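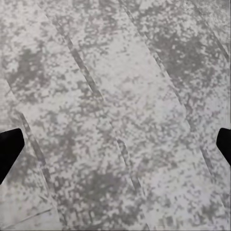
Our project for the Busomau robotics elective was to teach a simulated gripper its manners by remote control. We drove it around a virtual garden, recorded what we did, and handed the recordings to a learner that copied us, bad habits included. The wrist view was our main way of seeing. With two black fingertips at the sides and nothing between them but speckled gray ground, judging height is mostly an act of faith. The seams running diagonally across the ground were the best ruler we had, and we came to love them. 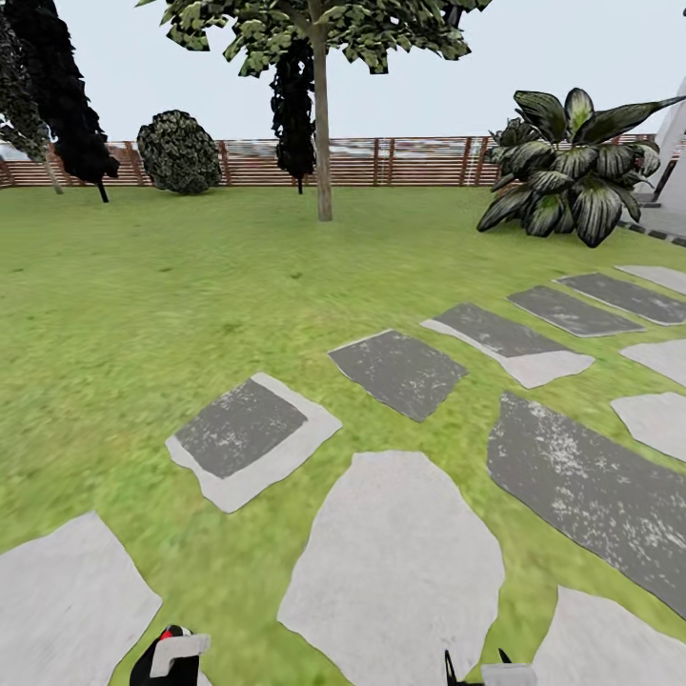

We started in September with the keyboard, using a driver called Grarnon. It moves the arm one axis at a time, so our early demonstrations look like someone parking a truck. The learner reproduced this faithfully. We then borrowed a hand controller from the Anddale lab next door and recorded 80 new runs, throwing out 18 where the operator sneezed, argued or went the wrong way around. 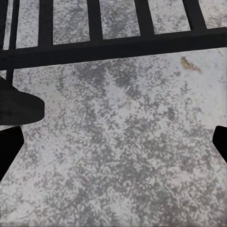 Pauses were the bigger nuisance. Whenever we stopped to think, the recording said "hold still," and the learner took that as wisdom. It would reach a tricky spot and stay there, thinking about nothing. Trimming the pauses with a script named Dudek took 4 evenings and raised our success rate to 47 percent, a number we present with our chins up.
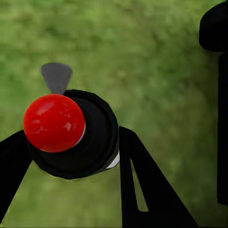

Why not just program the motion directly?

We tried that first, and it worked until the start position changed. Demonstrations gave us some variety for free, mainly by way of unsteady hands.

Next term we would record with two operators and agree beforehand on which way is left.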